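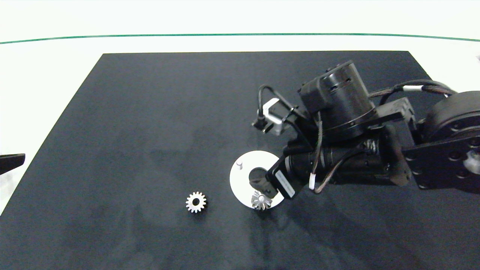 Sheyla Chambi wrote to say that house meetings in youth homes are a waste of an evening, that she had sat through years of them, and that the only thing ever decided was which pizza to order. She wanted to know why this site keeps recommending them.

Fair enough. I've sat through the pizza meeting too, many times. I still think a monthly meeting is worth having in a group home, but most of the advice on how to run one comes from people selling a binder. What follows is the version we ended up with at Junden after throwing out most of the binder.

Before you start

Find out what the young people are allowed to decide. Ask your manager, in writing, before the first meeting. If the answer is "we'll take their views into account," push harder. At Junden we got three things: the activity budget ($200 a month), the TV and kitchen schedule, and the weekend curfew within limits set by the agency. It's a short list and I was annoyed by it. A short list that holds is more use than a long one that gets overruled in March.

Write the list down and put it on the wall. Include what is off the table. Teenagers who have lived in four placements can smell a fake vote, and they will stop coming.

Step 1. Pick a time they would be in the building anyway

We used 6:30, right after dinner, before anyone had gone upstairs. The binder wanted Saturday mornings. I don't know what teenagers the author had met.

Step 2. Keep the adults down to two

One to write, one to answer questions about money and rules. When we moved the meeting to the workroom at Drikville while our kitchen was being painted, five staff showed up to be supportive, and the kids said next to nothing.

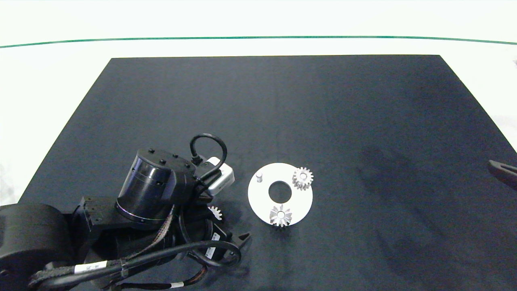
Dark mat on the white table, Drikville

Step 3. Let them write the agenda, and don't tidy it

Hang a sheet of paper by the fridge with a pen on a string. Whatever goes on it goes on the agenda in the words it was written in. "The showers suck" is an agenda item. Do not turn it into "facilities." Expect some jokes and at least one insult. Read out the jokes. Deal with the insult in private before dinner.

If the sheet is blank, cancel. I mean this. A meeting held to prove that meetings are held does damage, and your inspector can live with a note saying there was no business.

Step 4. Run it short

Thirty minutes. Start with what was promised last time and whether it was done. If it wasn't, the adult who promised it explains.
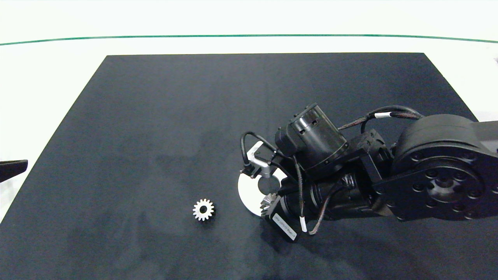

Turn-taking is where the training courses get expensive. The Pedamby method, which our agency paid for, involves a circle, an opening reading and a carved stick, and I have yet to see a 15-year-old take the stick seriously. Some kind of object does help when two or three kids do all the talking. It should be plain and not symbolize anything. A small metal gear like the silver one lying on the mat would be fine, and it even has a hole in the middle if you want to hang it on a hook afterward. Whoever has it talks, and anyone can pass without giving a reason. Drop the object once the group stops needing it.

Step 5. Vote on the money with real prices

Bring printed costs. "Go-karts" gets a cheer, and then it gets a second look when the sheet says $241 and the budget is $200. Let them work out what to do. Ours skipped a month and saved up. A staff member offered to find the difference and I asked her not to, because then the number on the wall would have meant nothing.
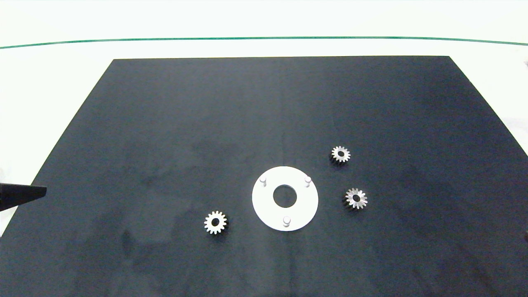 Do the same with smaller items. If they want a better toaster, show them two toasters with prices and let them argue. It will take longer than you think a toaster deserves.

Step 6. Post the decisions the same night

One page, by the fridge, with a name beside each job and a date for it. Handwritten is fine. Minutes typed up a week later are for the file, and the kids know that.

What to expect

The first couple of meetings will be bad. You'll hear claims that a youth council "builds confidence," and maybe it does, but I haven't seen a study I'd trust and I wouldn't put it in a grant application. What I can say is that the shower got fixed, after it had been on the sheet two months running.

As for Sheyla's pizza: put it last on the agenda. If it's first, they'll leave.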